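Virtual kitchen cell back up and running at Rarura

Terndale's busiest robot has no bolts, no cables and no oil to change, but it still needs looking after. The simulated kitchen cell that the Rarura team uses to practise pick-and-place jobs is back in service as of 15th May, after a thorough tune-up that took nine working days, and the crew could hardly be happier with how it's behaving.

The cell is a pair of black grippers working over a kitchen counter, with a sink in the middle and an open cabinet above. It exists only in software, so a repair means fixing numbers: where each gripper thinks it is, how hard the fingers close, and how the shelf behaves when something lands on it.

The trouble started in April. Objects set down on the upper level would sometimes sink a hair into the wood, then pop out again at surprising speed (grapes were the worst for it!). The team traced the fault to a mismatch between the shelf you see and the invisible collision surface underneath, and rebuilt the second to match the first. One gripper was then sent up among the grapes and the green bottle for checks, with the other down at the corner of the sink.
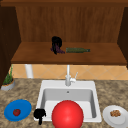 What was changed

The biggest job was re-zeroing both grippers. Small errors had crept into the stored home positions over months of edits, and the two sides no longer agreed on where the counter was. They're now set from a single reference point on the sink rim – a simple fix, and one that makes every later adjustment easier.

Finger force came next. The old setting was a compromise that suited firm things and was hopeless with soft ones, so the cell now carries five grip profiles, chosen by object. Pillai, the scheduling tool that queues up the practice runs, picks the profile before the arm moves.

The cabinet got its own test once the new collision surfaces were in. It's a lovely plain routine: clear the shelves, leave one small red item on the bottom board, pull the grippers right back and let the physics run with nothing touching it.
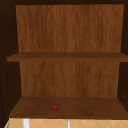 A drift of even a tiny amount gets logged, and the run is repeated until the readings settle. The team did this 200 times over the tune-up, at 20 seconds a run, and has kept the full set of logs so the next person to change the shelf has something to compare against.

The Ornudlow group, which shares the cell, gets its regular slots back this week. Its first request is already in the queue: more work with the round plates, whose thin rims are still tricky for the fingers to get under. The updated settings file is on the shared drive, and anyone with a saved session from before the tune-up should reload it before starting.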